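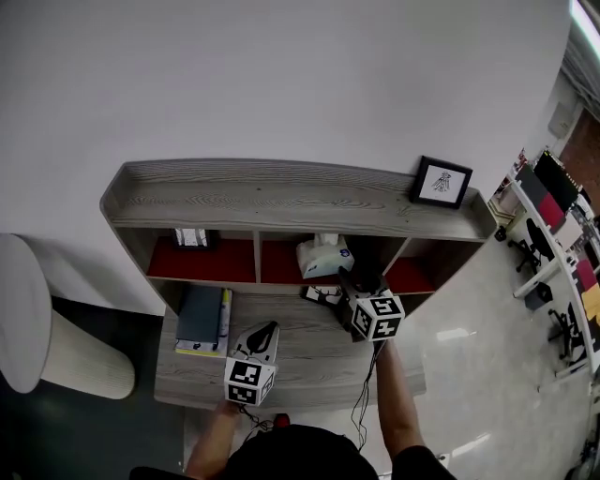 Zenon hand grippers at the shelf unit, one per hand. Books on the left, marker cubes on both.

OK so quick post, I have to give the kit back to Iswood at the end of April and I keep getting asked about it.

Zenon is a pair of hand-held grippers you use to record tasks for training a robot. No arm, no controller, you just do the job yourself with the grippers in your hands. Kit price is 1,700 for the pair, cables included. Not cheap. Not crazy either.

Good stuff first. Setup took me 12 minutes. The fingers have curved pads on the inside and they're better than the flat ones on the Zapata set I had last year - small things on a desk are much less of a fight. The marker cubes sit right up by the fingers, so keep your sleeves out of the way, but tracking is solid. I recorded 91 takes at the shelf and threw out 4. Really happy with that.

Bad stuff. Cables! They hang down off both grippers and along your arm and you feel them every time you reach in under something. I taped mine in the end. Also my wrists were done by mid afternoon, the weight is all up front. And the manual is teh same PDF as the old version with a new cover, half the menu names are wrong.

Would I buy it? For desk and shelf work yes. For anything where you walk a lot, wait for a wireless one. Iswood ships from Dratville, mine came quick, box was a bit beat up but everthing inside fine.

More on the export software when I get to it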